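Gurkero

Gurkero is a market town in the lower valley of the river Gevine. It is known mostly for its yearly fair of small goods, which is held in February and lasts for 5 days. The town has three parishes, and the oldest of them, Kostiuk, gave its name to the main square.

History

The fair began as a salt market. Farmers from the hills came down with salt and wool, and the traders of the town paid them partly in buttons, needles and carved animals. After the salt road was moved to the other bank, these small things stayed as the main trade. 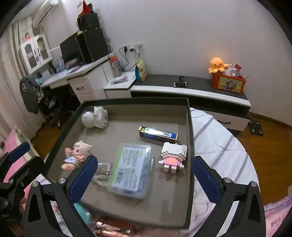 The right to hold the fair was for a long time disputed with Beketora, a village upstream, which had its own market on the same days. The dispute ended when Beketora accepted to open its market in autumn.

The fair today

The square has place for 300 stalls. Each stall may be kept by one family only, and it cannot be sold, but it can be passed to a relative. Trading starts at 5 in the morning, when the bell of Kostiuk church is rung.
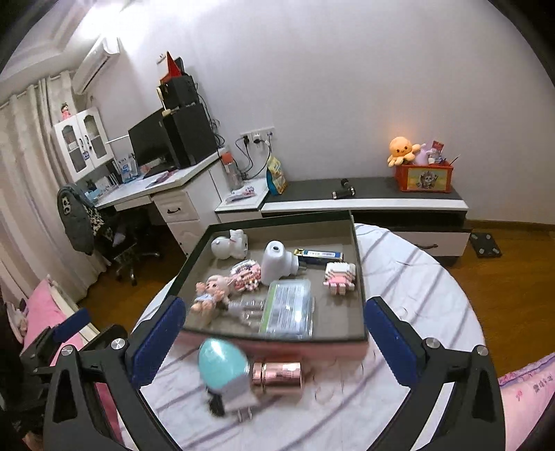 Prices are by custom not written, and the buyer is expected to ask twice. On the last evening the remaining goods are exchanged between the sellers without money. In the local dialect this exchange has the same name as the word for "thaw".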